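What Is a Linker?

A linker is a program that takes one or more object files produced by a compiler or assembler and joins them into a single output file. The output may be an executable program, a shared library, or another object file to be linked again later. The step is called linking, or link editing in older texts.

Background

Most programs are written as a number of separate files. The compiler handles each file on its own and knows nothing of the others beyond what their declarations tell it. When a file calls a function defined elsewhere, the compiler leaves a gap at the place where the address belongs and records the name of the missing function. The result is an object file, which contains machine code, data, and a set of tables. An object file cannot normally be run as it stands.

Symbols

Each object file holds a symbol table. An entry in this table is either a definition, meaning that the function or variable is present in the file, or a reference, meaning that the file needs it from somewhere else. The linker reads all the tables and matches each reference to a definition. This is known as symbol resolution.

Two kinds of failure are common. An undefined symbol error is reported when a reference has no matching definition, often through a library left off the command line or a misspelled name. A duplicate symbol error is reported when two files define the same name and neither definition is marked as weak. A weak definition gives way to a normal one without an error.

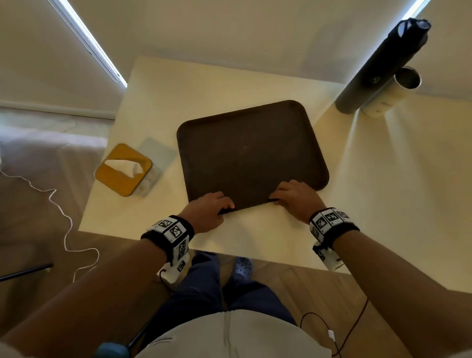
Names in the symbol table may differ from those in the source. C++ compilers encode the parameter types of a function into its symbol, so that several functions can share one source name. This is called name mangling. Linkers for C++ usually include an option to print the names in their readable form.

Relocation

Once all symbols are resolved, the linker combines sections of the same kind. Code sections are laid end to end, followed by read-only data and then writable data, although the order varies between systems. Each section is given an address. The linker then goes through the relocation entries, which list every place where an address was left open, and writes in the final value.

For example, suppose a section is placed at address 500 and a function begins 400 bytes into it. The function's address is 900, and an absolute reference to it is filled in with that number. A relative reference instead stores the distance from the calling instruction, measured from a point set by the processor design.

Static and Dynamic Linking

In static linking, library code is copied into the output file. The program can then run without the library being installed, but it must be linked again to pick up a corrected version. Static libraries are stored as archives, and the linker usually extracts only those members that satisfy an open reference. With many linkers the order of archives on the command line matters.

In dynamic linking, the output file records the names of the libraries it needs. A loader finds them when the program starts and completes the remaining relocations. Several running programs can share one copy of the library code in memory. 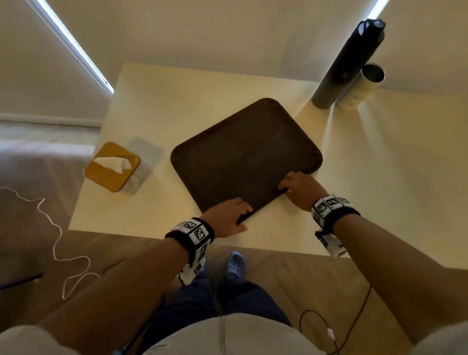
Two hands on a dark brown tray with rounded corners.

Link Time

Linking can take up a large part of the build time in big projects. An incremental linker keeps information from the previous run and updates only the parts that changed. Trernis, a small linker written by Ngaio Quinlan for the Cendon build system, takes this approach and reserves padding after each function so that minor edits do not move the code behind it. Its test suite contains 371 cases, of which five cover archives with circular references.

Link-time optimization delays part of the compiler's work until all files are available. Functions can then be inlined across file boundaries, at the cost of more memory and a longer link.

See also: Assembler, Loader, Object file, Shared library, Weak symbol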